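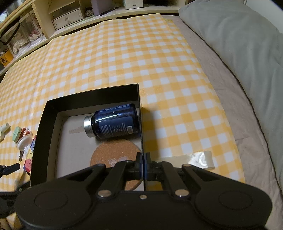
## Where we've got to with the parcels

Dear Marietjie,

I promised you a proper update before Christmas, so here it is, written on the Sunday (12 December 2021) with a pot of tea and a fairly sore back. You asked in July for less about our plans and more about what the grant is paying for, and I've tried to stick to that.

The short version is that we've packed and sent 41 parcels since the Rampersad Fund money came through, and another 18 are promised for the end of January. They go to people who've just moved into a flat of their own after a long stay in hospital or supported housing. The Visell Road hostel sends us most of the names, and Joten House has started to as well, which I'm really pleased about - we'd been trying to get them on board for ages!

### The boxes

We've moved over to black boxes with tall sides. They cost a bit more than the brown ones but they stack better in the Eker store and they look like a present when they arrive, which matters more than I'd expected. The floor inside is plain beige card. I'd like to line it with tissue, partly because old tape leaves marks on it and I'm fussy.

### What goes in

Everything gets laid in loosely first so we can see how it sits before we commit to it. A cork coaster goes flat on the bottom. Supplement bottles, like the dark blue one with the silver cap, go in lying down towards the back. We did try standing the bottles up in the summer and they toppled over every time somebody lifted a box, so down they go.

The coasters have been a surprise hit. One man wrote to say it was the first thing he put on his new table, before he had a kettle to make a cup of tea to put on it.

### The packing table

Still the same table, with the yellow and white gingham cloth on it and the wooden shelves along the back. The cloth makes the whole job more cheerful but clear tape vanishes on it completely, and I've peeled plenty of bits off my sleeve. Scissors and the mint-green tape live on the left. I'd like a proper tray for the small stuff as keys and packets do wander over there.

### Money

We've spent £1716 so far, mostly on boxes and postage. Postage is the bit that worries me. Two parcels came back to us because the person had already moved on, and we paid for both journeys. From January I'm going to ring ahead before anything is posted.

### Next

- Finish the January parcels
- Get a price for tissue paper and a tray
- Ask Joten House whether they'd collect theirs in person (it would save us a fortune)

Do come and see us if you're passing. I'll clear you a chair.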